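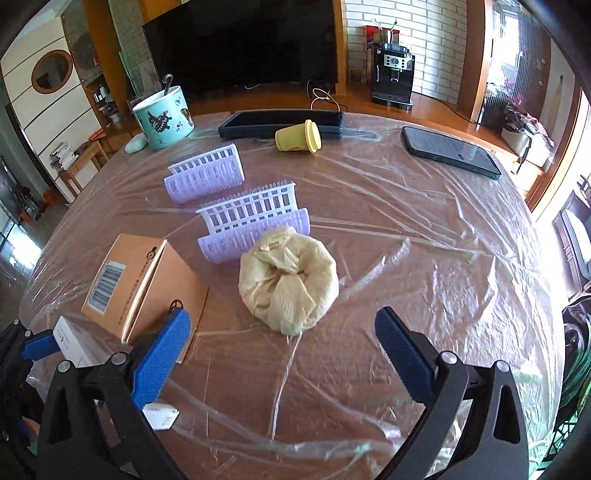

Can a Machine Tidy Your Table Yet? Pelorthorpe Shares Results From 18 Homes

HIVELCOMBE, Sep 24, 2022 – I run Pelorthorpe, a small company that works on machines for household chores, and I get the same question at every family dinner: so when can I buy one that cleans up after me? Today we're publishing our first home chores report, and the short version of my answer is "not yet, but come and look at what it can do with a washcloth!"

The report is called Cheon, after the software we use to teach our machines. Since January we've been collecting chores in 18 homes around Hivelcombe and over in Zutville. People working with hand-held grippers did the jobs the way they'd do them at home, 3000 times in all, and we used those recordings to train the machine. Then we let it try the same kinds of jobs by itself, on real tables with the usual stuff on them (hair rollers, a phone, a mug with a spoon in it, a cardboard box that showed up and stayed).

I asked for the real tables, by the way. Our first ones in the shop had one object each and a nice gray mat, and the machine looked like a genius. Put it in front of a plastic table cover with creases and glare all over it and you learn a lot more. Shiny plastic is hard on cameras. A bright patch can look like an edge, and a machine that believes in an edge will go and grab it.

What we tried

We picked 169 chores for the report, all small ones. Put the cup upright. Move the box. Gather up a cloth and set it to one side. Put the rollers together. Carry the mug to the sink without tipping it. I know these don't sound like much, and my sister has told me so, but a cleared table is really a long string of them, and if the third one goes wrong you're mopping.

The machine finished 136 of the 169 at least once with no help from us. I'm very happy with that number and I also want to be careful with it. "At least once" is doing a lot of work in that sentence! Some of those chores went fine all afternoon, and others went fine one time and then never again while I was watching. The full report lists every chore separately, including the ones we'd rather forget.

What goes well

Boxes are easy. Anything with flat sides that keeps its shape is easy, and so are most cups, even ones lying on their sides, as long as there's room for a finger on each side. The soft pads on our grippers helped a lot here, and we'll be keeping them.

Moving things out of the way also went better than I expected. If a box is in front of the thing you want, the machine will now shift the box first. It took us most of the spring to get there.

What doesn't

Cloth. Oh, cloth. A cloth in a bundle can be picked up whole, and that part is pretty reliable now. Ask the machine to open the same bundle, find a corner and fold it flat, and you'd better have somewhere else to be. The corner is usually tucked inside, and every pull changes the whole shape. People do this by feel without looking, and ours can barely feel anything.

Hair rollers gave us trouble too, the kind with a clip over a barrel. They have two parts that move, so if you take hold of the clip it swings and the barrel goes its own way. Thin cards flat on a table are nearly as bad. And the machine is slow. I cleared one table myself, made coffee and drank it while the machine was still on the first mug.

So, would I put one in my own kitchen? For moving boxes and standing cups up, sure, with me in the room. For laundry, no. I still fold my own, badly.

What's next

We're spending the winter on cloth and on things with hinges and clips. We're also looking for more homes in the Zutville area, and please don't clean up before we come. Apartments are welcome, kids' stuff is welcome, and we put everything back where it was.

The Cheon home chores report is free to read at our Hivelcombe office or by mail on request, with the complete chore list and our notes on each attempt.

About Pelorthorpe

Pelorthorpe builds and tests machines for everyday chores in homes and small shops. Our office and workshop are in Hivelcombe.

Media contact: Pelorthorpe Press Desk, Hivelcombe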